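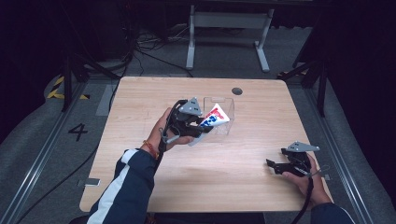 # Keeping the gripper pair running, station 4

Project report, Na-rae Song and Jong-dae Hyun
July 10, 2024

Our half of the project was the handheld gripper pair. Setup, daily checks, fixing what broke. The learning side is in the other group's report so not repeated here.

## Setup

Two grippers, left and right, one cable each. Triangular plate bolts on top, holes toward the tracking stands. We run the cable along the inside of the forearm, then down off the table. First week we had it on the outside and it caught on sleeves all the time.

Table goes back on its marks before anything else. If it moved, redo the tracking calibration, takes 11 minutes if you dont have to repeat it.

Order we settled on:

1. Both cables in, then power
2. Open and close each gripper fully, watch the width reading
3. Wiggle the plate by hand. Any play = tighten
4. Pick up one packet, put it in the clear box, check the log
5. Start recording

## Maintenance

Checked plate screws every 30 picks at first. Too often, we lost the rhythm. Went to once per session plus whenever the position trace looked jumpy. Jaws wiped with a dry cloth, the shiny packets slip on dusty pads.

## Faults

**Left gripper, width reading stuck.** Showed half open no matter what. Blamed the sensor, ordered one from Rønning, then Jong-dae bent the cable near the plug and the reading came back. Broken wire inside. New cable, plus a tie so the plug takes no pull. Sensor is still in the drawer, unopened.

**Right gripper, jaws not closing all the way.** Grit in the slide. Took it apart, cleaned, put back, one spacer in backwards, took it apart again. See Na-rae's photos in the Hendia folder before you try it.

**Plate drift.** Plate had turned slightly on its screws, so every position in 14 recordings was off by the same amount. Corrected afterward in the script but we dont fully trust those.

## Numbers

Target was 500 good picks. We got there, around a week late, mostly the cable.

## Left to do

- Spare cable for the right side, same type as the left
- Thread lock on the plate screws (asked Derdale, no anwser yet)
- Cable tie on the right plug too, only the left has one
- Move the fault log out of Jong-dae's notebook, we start on that in November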